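Estham Workshop > Builds > Hand-held gripper > Ticket 26

Cup turns in the jaws
Status: open
Reading time: 2 min

Reported: a plastic cup with a lid rolls towards the black jaw when gripped at a tilt. The Hollmann notes blame weak closing force. I have my doubts. I raised it by 2 notches and all I got was a sorer hand.

Tried next: the blue rubber pad from Irico, right jaw only. The left still has its bare serrated edge.
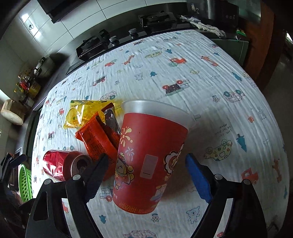 9 lifts with the pad, same cup each time. It slipped less, but it still turned. Somebody on the Tunier board swears the pad "fixes everything" and lasts 1000 grips. I'd like to see their log.

My guess is the two jaws grip too differently. Will pad the left one as well and repeat before touching the force again. Please don't close this yet.

Contact the workshop | Back to top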